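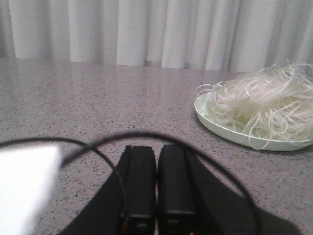
Kazuhiro Uchida asked: how do you all soak rice noodles without ending up with one big sticky lump? I bought a bag of the thin Okabe ones because they were on offer, and mine either snap or turn to glue. There are only 2 of us eating, so I've been doing half a 400 g bag. Also, do you do it on the plate or in a bowl?

Salari replied:
Bowl, every time! A plate is fine for holding the dry ones while you get everything else ready, but you need depth for the water. I boil the kettle, let it stand a bit, then pour 1000 ml over the noodles and leave them until they bend – then drain, cold rinse, done. Don't wander off (I do, and I regret it). Half a bag sounds like plenty, by the way.

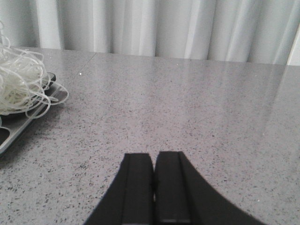 Pamel wrote that cold water is better if they're going in a stir-fry afterwards, as they finish off in the pan and don't go mushy. Takes ages though, so start well before you're hungry.

Salari again:
Fair point, I was thinking of salads. For a stir-fry I'd go cold too, or just take them out of the hot water sooner while they've still got some bite. And pull the bundle apart gently when it's soft, not while it's dry, or you'll be finding bits all over the worktop until Friday.

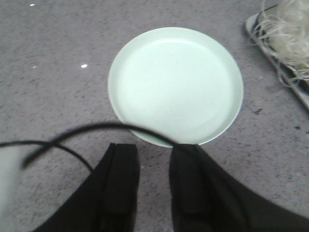
Last thing, a spoonful of oil tossed through after draining helps a lot if they have to sit. Spread them out on a wide plate too – a deep heap just sticks together again. I keep leftovers in a Plaston tub and run them under the tap to loosen them.

2 people found this helpful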